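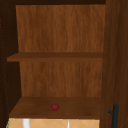 Teaching a Kitchen Robot by Remote Control
Project report by Josiane Aubert and Kwame Ansah

When we signed up for this project in the fall, we both thought the hard part would be the programming, and we were happily looking forward to it. As it happened, most of our evenings went into learning to drive. Our robot lives in a simulated kitchen, and one of us steers it by hand with a controller while the software (we named ours Flerkeo, after a long argument) records every motion, so that a learning program can try to copy us later.

We chose putting food away and taking it back out, since it sounded so ordinary. Kwame did the first week of driving and I sat beside him keeping notes, and then we traded. By the end we had recorded 1,663 demonstrations out of the 2,000 we had planned, and we threw out 370 of those because the driver had wandered, paused too long, or dropped something and tried to pretend otherwise.

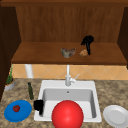
The reach up into the cabinet gave us the most trouble. With a sink and a counter below and wood on both sides, you have to think about the elbow as well as the hand, and I am sorry to say I thought mostly about the hand! A tomato is a small thing on a wide shelf, too, and my early approaches were so slow that the program learned to hesitate right along with me. Kwame's were quicker and a little rough — he likes to come in at an angle — and for a while we worried that mixing our two styles would confuse everything.

We ended up training one version on his recordings, one on mine, and one on both together. The mixed version did best on the low plates, and his did best on the shelf, which he has mentioned more than once. If we had another month, we would record the shelf reaches again from several starting positions, and I would practice my elbows first.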